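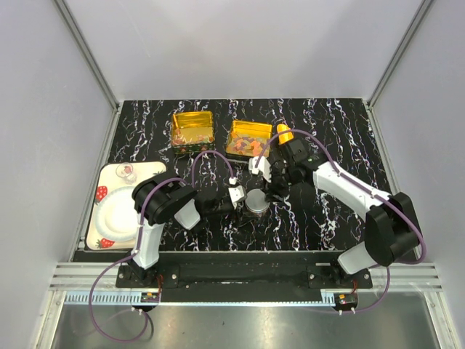 Last updated: November

Print this story | E-mail this story

The Lid

The log said the fault came at 4:10 in the morning, on cell 16, and that the right arm had stopped with its fingers on a jar. I had the night desk at Unstead by myself, so I put on my shoes and walked down.

Cell 16 did the breakfast work. Burnik had sold us the arms and Rarkow had written the program, and neither company liked to answer the phone before eight. The job was to open a jar, take out a portion, put it on the plate and close the jar again. The left arm held and the right arm turned. They had done it 1385 times without a stop, and I knew the number because it was printed at the top of every report.

I looked through the front before I touched anything. Both grippers were at the jar. The right one was still pulling. It made a thin, even sound, like a refrigerator in another room. The screen said STOPPED in green letters.

A stopped arm does not make a sound.

I pressed the red button. The screen said STOPPED again, and the sound went on. I pressed it a second time and held it down with my palm. Nothing changed, so I went around the back for the main switch, which is on the wall behind cell 2 because that is where Mykhailiuk Electric had put it when the building was a bakery. It took me around 80 steps, and I ran most of them.

Halfway there I heard the jar go.

When I came back with the power off, the arms had sagged a little on their joints. There was glass on the plate and glass in the bins. The lid had rolled up against the wall. One piece had come over the front rail and was lying on the floor, where I had been standing with my hand on the button.

I wrote it up. I wrote that the stop button had told the screen and had not told the arm. I wrote down the times and put the piece of glass in an envelope.

Rarkow called at eight-twenty. The man was polite. He asked if I was sure I had pressed it all the way, and I said I was. He asked if I could try it again while he watched from his end.

"With a jar in it?" I said.

"It would help us to have the load on."

I said no. He said he understood, but the breakfast run was due at nine, and did I have the authority to keep the cell down.

I didn't know. In two years it had not come up. I told him yes – then I went back to the wall, hung my own padlock on the main switch and put the key in my coat. I sat on an upturned crate beside it until the day shift came in and asked what was for breakfast.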